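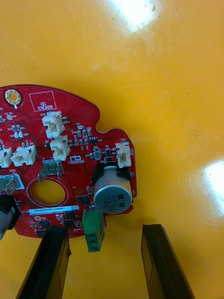
Pretano Bench Parts: README

Hi! I keep the notes for the parts sorting bench at Pretano, and this file goes with the Desa folder of boards and short cables. I started it in October as a page of scribbles for myself, and then other people began asking me which tray was which, so I typed it up properly. Last edited 3 June 2025.

What's in the folder

There are 1032 entries, and 584 of them are cables and small harnesses. The rest are boards, plus a handful of oddballs I couldn't file anywhere else (sorry, they're all under "misc" for now). Each entry has a part name, a tray name, a short note and whatever I could read off the label.

The boards are the red ones with the curvy outline. If you've only handled plain rectangular boards, these take a minute to get used to! I find my way around by the printing: look for the QC STICKER box near a mounting hole, then the white connectors close by. The J numbers are what I use in the notes, so "J20" in an entry means the label on the board and nothing fancier. For serials, copy the label strip exactly as printed, letters included. I've fixed about 200 entries where somebody (mostly me) typed a letter O for a zero.

How the table is laid out

Two yellow trays go on the left, two on the right, with the steel tray in the middle and white paper in the bottom of it. I love the paper. Little connectors show up so much better on it than on bare metal, and when it gets grubby you just swap the sheets.
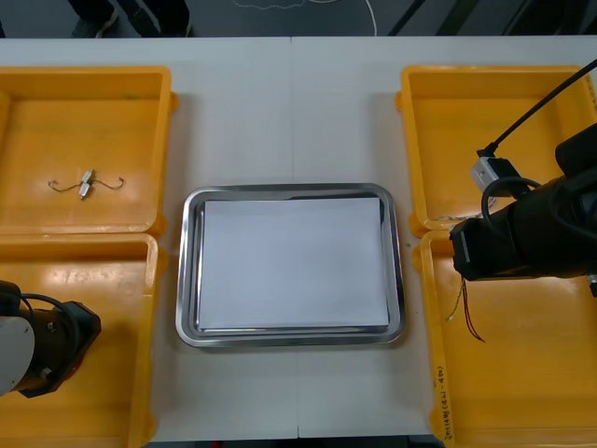 Cables get one entry per assembly, even when there are two connectors joined in the middle. I went back and forth on that one. Heikki Rissanen wanted each half listed separately, and we did it his way for a while, but then the halves kept ending up with different names and I changed it back.

Tray names are upper left, lower left, upper right, lower right and center. Please don't write "my tray" or "the near one", I'll never work it out later.

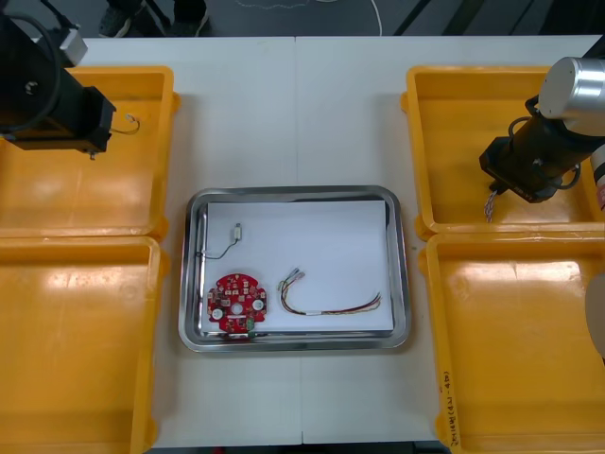 For wire colors, list what you see and stop there. "White, blue, red" is fine. Don't guess what each wire is for, even if you're pretty sure.

Known problems

6 entries still say Luvo where they should say Heinonen. The old label sheet had both names on it and I mixed them up.

Some notes use "bin" and some use "tray". Same thing! I'm changing them to "tray" as I go, so if you spot a "bin", fix it and save the file.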